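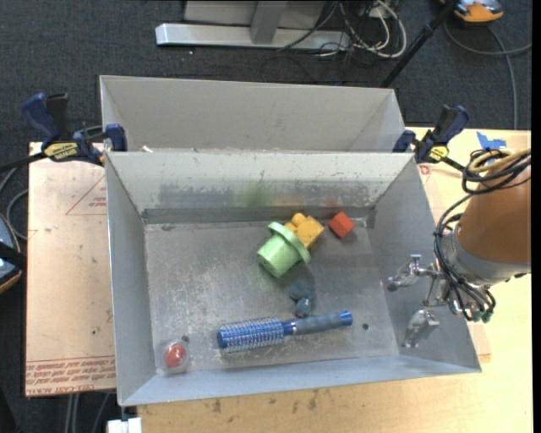 Step 2 — Tip everything into the front bin before you sort.

Setting up your sorting bins, by Asmaa Ragab

1. Stand the two metal bins one behind the other on a table. I keep mine on light wood, so I lift them when I move them (dragging leaves marks!).

2. Put the mixed small stuff in the front bin: blocks, toy cups, the odd hairbrush, whatever came out from under the couch. Don't fill it to the top. A handful on the bottom is plenty for a first go, and you want to see bare metal between things.

3. Pull out anything that isn't a toy. The blue round brush goes back to the bathroom, and I check the bristles for hair first, yuck.

4. Now pick by kind. I do blocks, then cups, then all the little lumpy bits I can't name. Blocks go in the back bin, everything else gets its own bag.

Note: Scratches and cloudy patches on the floor of the bin are just wear. Mine has loads and I use it every week. Color smudges on the walls usually come off with a damp cloth — skip the scouring pad.

Caution: Run a finger along the rim of a new bin before kids get near it. If you feel a burr, file it down or send the bin back. Small balls and beads stay away from anyone under 3.

5. Wipe both bins, dry them, and leave them open overnight before you stack them.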